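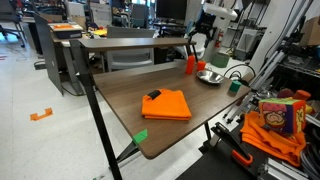

**Call for participants: home and small-shop testers for the Parus tabletop arm kit**

Hello, and thank you for stopping to read. We are looking for people to spend part of the coming season with a robot arm on a table, asking it to do small, ordinary jobs, and then telling us in plain words how it went. If you have ever folded a pile of towels and wished for a second pair of hands, or if you run a small workshop where things are forever being moved from one end of the bench to the other, we would very much like to hear from you.

Parus is a kit made by Pirum, a small company with one long room, too many cables and a good coffee machine. The kit is one arm, one gripper with a camera module mounted on it, a base plate, a control box and the software that goes with them. You teach it a task by showing it the task, several times over, and then you let it try. We have been selling an earlier version to university labs for a while now. Labs are lovely customers, but they are patient in a way that most people aren't (and shouldn't have to be!), and they tend to fix our mistakes themselves and forget to mention it. Before the new version goes on general sale we want it in front of people who will be puzzled by the same things our buyers will be puzzled by.

So we are taking on 13 testers, paid, for the whole of the trial.

## What you would be doing

The heart of the work is teaching and watching. We will send you a set of everyday objects, the same set for everyone, so that your results and your neighbor's can be laid side by side. There are cloths, because cloth is hard. There are blocks in plain shapes and colors, a shallow metal bowl, a soft toy or two. You'll also choose a few things of your own, and we're always curious to see what people pick.

With those you will work through a booklet of tasks. Some are very simple, such as picking up a small cube and putting it in the bowl. Others will take a whole afternoon and may not come right even then, and folding a cloth into a neat stack is the one most of our own staff grumble over. For each task you'll guide the arm through the motion by hand, let it try alone, and write down what you saw. There is a form for this, but the best part of the form is the big empty box at the bottom. Please use it. A sentence like "I thought it was finished and it wasn't" is worth more to us than a row of check marks.

Over the full trial we ask for 80 hours of your time, spread out however suits you, as long as you don't leave the arm idle for more than two weeks in a row. Some people in our last trial did an hour after dinner most evenings. Others saved it all up for long rainy stretches. Both worked fine.

Along the way you would also:

- unpack and set up the kit using only the printed guide, and mark every step where you got stuck or had to guess
- join a short call with us every two weeks
- try two software updates, one early and one late
- pack everything up again at the end and send it back (we pay the shipping both ways)

The packing up sounds like nothing, but please take it seriously. The last time, we learned more about our foam inserts from the returned boxes than from all the forms together.

## Who we are hoping to find

You don't need to know how to program. Truly. If you can set up a home printer without losing your temper for good, you have the skill we need. We do want a few testers with some technical background too, so if you're an electrician, a machinist, a teacher who runs a robotics club or somebody who writes code all day, don't count yourself out. Just tell us, so that we get a fair mix.

We are especially keen to hear from:

- people who do repair, sewing, laundry or packing work for a living or close to it
- occupational therapists and home care workers
- people who have limited use of one or both hands and would like an arm like this to be good for something
- anyone over retirement age with a bit of curiosity

You need to be 18 or older and living in the United States or Canada, and you need to be comfortable writing in English. Spelling doesn't matter to us in the least.

## The space you will need

A good solid table is the main thing. It should not wobble when you lean on it, and it should be at least four feet wide, with a clear edge at the back where the base plate can be clamped. A table with a raised shelf along the back is fine, and handy for running cables, provided you leave the arm room to come in over the top. Please don't plan on a folding table. We tried, and the arm shook the whole thing every time it stopped.

You'll also need a grounded outlet within reach, a home internet connection, and a laptop that is no more than five years old. We can lend laptops to a few people who don't have one, so please don't let that put you off applying. Good light helps the camera a great deal. Ceiling light is better than a lamp from one side, and a table right beside a sunny window tends to give trouble in the late afternoon.

Small children and pets are welcome in the house, naturally, but not in the room while the arm is powered. The arm moves slowly and stops when it is pushed, and there's a large stop button on a long cord. We still ask every tester to sign a page of safety rules and to keep to them. If your work space can't be closed off with a door or a gate, write to us first and we'll talk it over.

## What we pay

Each tester receives $2438 for the complete trial, paid in three parts. The first part comes once the kit is set up and we have your first form. The second comes at the halfway call, and the last when the kit is back with us. If you have to stop early because life gets in the way, you'll be paid for the hours you have done, and there will be no hard feelings on our side.

Testers who finish may buy the new Parus kit at our cost when it goes on sale. There is no pressure to do so. Several people last time told us they were glad to have their table back, and we took that in good humor!

## About your privacy

The camera module sits right by the gripper and looks down at the work, and it records while the arm is being taught and while it is trying a task. It doesn't record when the arm is parked. There is no microphone in the kit. You can look through every recording before it is sent, and you can delete any of them without giving us a reason. Recordings are stored by our hosting partner, Dauda, under a contract that keeps them for our use alone, and they are erased two years after the trial closes. Your name isn't attached to them. We use a tester number instead.

We'd like to show some of the recordings in our public talks and on our site, but that is a separate box on the form, and leaving it blank has no effect on whether you're chosen.

## A word about what the kit can and can't do

We would hate for anyone to sign up expecting a housekeeper. The arm can lift small, light things. It's quite good with blocks and cups and boxes, fair with soft toys, and hit or miss with cloth. Shiny objects, a steel bowl for instance, sometimes confuse it because of the reflections, and we've put one in the set for exactly that reason. It will drop things. On some days it will do a task beautifully six times and then reach for the wrong end of the table on the seventh, and we would dearly love you to be watching when it does and to write down what was different, even if the answer is "nothing that I could see."

If that sounds maddening, this may not be the job for you, and there's no shame in it. If you find yourself already wondering what the seventh time would look like, please keep reading.

## How to apply

Write us a letter. An email is fine, a page or so, and it doesn't have to be polished. Tell us what you do with your days, what kind of table and room you have in mind (a snapshot of it helps), and one small chore you would try to teach the arm if you could choose anything at all. We had 126 letters for the last trial and read every one of them out loud over lunch, so do say if you'd rather yours was read quietly.

Send it to Vsevolod Kravchuk, who looks after the trial from start to finish, by way of the contact page on the Pirum site. Choose "Parus testers" from the menu so it lands in the right pile. He answers everybody himself, though he can be slow, so please give him a week or so before you write again.

We'll hold short phone chats with the people on our first list, no longer than half an hour, and there's nothing to prepare. Kits will go out in small batches through our shipping partner, Plullar, who'll call ahead to agree on a delivery time. The box is heavy and you'll want a second person to help carry it indoors, and if you don't have one, let us know and we will arrange for the driver to bring it as far as the table. All kits should be back with us by the end of June.

If you aren't chosen this time, we'd like to keep your letter for the next round unless you ask us not to. And if you know someone who would be better at this than you are, an aunt who mends everything, a friend with a garage full of half-built machines, please pass this page along to them.

With warm regards from all of us at Pirum

Posted September 4, 2018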